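Ticket: Right gripper loses thin fabric at the corner, left one doesn't
Project: Grarna hand-held gripper comparison
Component: Ladefoged jaws (both hands), Hindska controller
Status: Closed, with one item moved
Priority: Medium (was High until lunch)

Opened Tuesday, 9:40 a.m.

Running the cloth lift with the new Ladefoged pair. Pick up a microfiber cloth by its two top corners, raise it off the board, hold, set it down. The left gripper does this all day. The right gripper does it until it gets bored, then lets the corner slide out during the hold. Out of 78 lifts this morning, 9 ended with the cloth hanging from one hand like a surrender flag. Every one of them was the right side.

The old Drastavix pair never did this. The old Drastavix pair also weighed as much as a toaster and pinched my thumb on a regular basis, so I'm not asking for it back.

Tried so far:
- Restarted the controller. No change, but it's tradition.
- Reseated the connectors on both grippers. No change.
- Wiped the jaw pads. Better for a few lifts, then the same.
- Different cloth, same type. Same.

Update, 11:15 a.m.

Swapped the two cables at the controller to see if the fault would follow. It didn't. Left gripper on the right channel holds fine, right gripper on the left channel drops. So the controller is off the hook, and I take back what I typed about Hindska in the team channel.

Next I compared closing force in the log. Both sides are told to close to 300 counts. Left gets there and stays. Right gets there, then sags over the hold to almost nothing before the corner goes. The status light is green the entire time. The status light would be green in a house fire.

Update, 1:30 p.m.

Ran the hold slowly with both grippers on the yellow cloth, keeping the top edge taut so any slip would show up early.

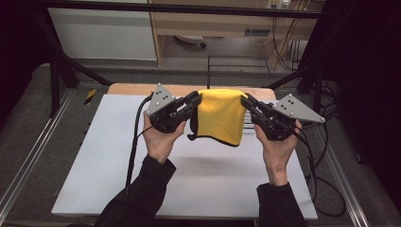
Hold check, both top corners pinched, cloth clear of the board.

Pulling straight out to the sides, the right gripper behaves. Tilt the wrist inward past a certain point and the force reading starts to drop. Level the wrist and it stops dropping. I did this enough times to feel silly. It's repeatable.

Opened the right gripper. One of the jaw pivot screws had backed out by 2 turns, which lets the jaw lean when the load comes in at an angle. The motor thinks it's closed, and as far as the motor is concerned, it is. Tightened the screw, added thread locker, closed it up. Checked the left one as well and found nothing loose.

Update, 4:05 p.m.

Repeated the full set of 78 with the same cloth and the same amount of wrist tilt. No drops on either side. Force on the right now stays flat through the hold.

This morning's 9 drops should be left out of the comparison against Drastavix, or at least marked. They were a loose screw and say very little about the jaw design. I've tagged them in the sheet as "hardware, right."

Moved to a separate ticket: status light stays green while the closing force falls away. Assigned to whoever wrote "OK" as the default value.

Closing this one. Reopen if the right side starts dropping again, and check the pivot screw before restarting anything.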